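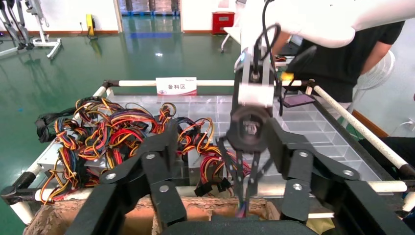

Slide 1. Sorting wire harnesses with two arms: the rules we work by

Good afternoon. My name is Lakshmi Kartha and I look after working practice for the Skavura cells. I have 20 slides in the old version of this talk and I've cut most of them, so if you saw it in November, this is shorter.

Leave the picture up while people sit down. Point out the white sign on the back rail. It reads 备料区, which means material preparation area. Every zone in the cell gets a sign, and the written procedure uses the same words as the sign. If the sign and the procedure disagree, we stop and fix the procedure first.

Slide 2. Why cables need their own rules

Most of our handling rules were written for boxes and bottles. A box stays the same shape when you pick it up. A harness doesn't. You grip one bundle and three others come with it. Look at the pile on the left of the tray, then at the bundle in the fingers over the cardboard box. The rule sheet has to cover both.

Ask how many in the room handle cable, hose or fabric. Slow down here if it's more than a few hands.

Slide 3. Pick rules

Grip wires near the middle of the bundle. Do not grip on a connector housing.
Lift straight up and pause before any sideways move.
If a second bundle comes up with the first, put both back down. No shaking.
Two failed picks on the same bundle and the operator is called.

The no shaking rule came from Harish Mudaliar. We lost pins out of connectors at the old site and it took us weeks to find out why. Tell the Ostier story only if there is time.

Slide 4. Place rules

Release low. The fingers should be just above the box opening before they let go.
Box flaps are folded out or cut off before the shift. A torn flap that can catch a wire counts as a fault, so change the box.
The box stays on its floor or table mark. If it moves, reteach. Don't nudge it back by eye.

Slide 5. People near the cell

This is the slide to spend time on. Anyone standing at the tray frame is inside the reach of the arm until somebody has checked otherwise. That goes for visitors and managers too.

One named person has the stop button for the whole run. Handing it over is done out loud.
No reaching over the rails to free a wire while either arm is powered.
Loose power cords and fans are kept out of the arm's path, and we check this at the start of each run.
Arm cables need slack at the wrist, but not enough to hook a rail.

Gwawr Mathias will probably ask about speed limits. Answer: they come from the site risk assessment, and I won't quote one number for every site.

Slide 6. What we log

We reviewed 600 picks against this sheet. 233 had at least one note from the operator. A note isn't a failure. It can be as small as "wire over the edge of the tray." Four led to a change in the rules, and those are marked on the handout.

Slide 7. Questions

Handouts are by the door. Xóchitl Robles has the blank log sheets if you want to try them on your own line. Send corrections to Deepika Kurian, who keeps the master copy.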